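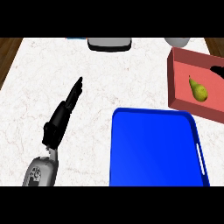

I met Dulce Contreras on her break, out back of the Brinencombe bakery, and I'd barely sat down before she handed me a roll. "Eat first, then talk," she said. Fine by me!

She's been making bread for 30 years, the last 3 of them here, and she still gets up before the birds. "My body just does it now – even on vacation. My husband hates it."

I wanted to know about the rye (everyone in town asks about the rye). She learned it from Elvia Arriaga, her first boss over in Baltgate, who never wrote a recipe down. "She'd say, 'more water,' and walk off. More than what? I ruined so much dough that April."

Does she ever get sick of bread? She thought about that one for a while. "Of sweeping, yes. Of bread, no. I had toast this morning."

Then the timer went and she was up and gone, still talking to me over her shoulder about butter – salted, always.

3 comments | Share

Search this site Go

Contact | Copyright 2008 | Back to top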